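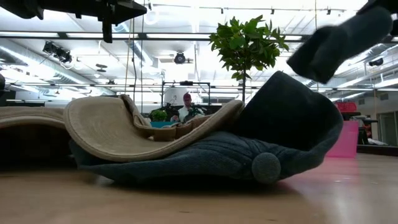 Page last changed: June, 4:30 pm

Soft Goods Table

This page is for the textiles at Itmont, the ones that get heaped on the wood-top table before they are sorted and put back on the shelves. I started it so that people who borrow from us can see what the fabrics look like off the shelf, folded and piled up, which is how most of them spend their time.

Quilted fabric, dark slate gray. It's thick and puffy, and the padded seams keep it from lying flat. One end is standing up in a stiff fold like a hood. We fold it in thirds for the shelf and it takes up the room of two ordinary blankets. Wash at 30 degrees, no dryer.

Beige woven sheets. There are two on the table, one over the gray quilting and a lower, flatter one off to the left. The weave is coarse, and the one on top has a border around the rim. Listed under Ortuño in the binder, same as the other beige pieces. Please store these rolled - a hard crease takes weeks to come out.

Pom-pom, gray and fuzzy, fist size. It goes in the small parts drawer, not in with the fabric. Iñaki Sepúlveda has asked twice for it to be kept away from the velcro.

Dark charcoal piece, soft, a bit like a sock in shape. Small items like this one have a bin of their own on the bottom shelf, marked Grutosora.

The table itself is a smooth honey-brown wood. It marks easily, so no scissors or pins on it. Cutting is done at the bench by the door.

The full list has 81 pieces at the moment. The shelves will hold 100 if the thick ones are folded properly, and after that we have to start on the Nistico boxes upstairs. Loans are for 30 days. Write the shelf number on the slip as well as the name of the piece, as several of the grays are close in color and they have been mixed up before.

Elibariki Mwakyusa keeps the binder. Corrections to this page can be left in the tray under it, or sent to me with the shelf number.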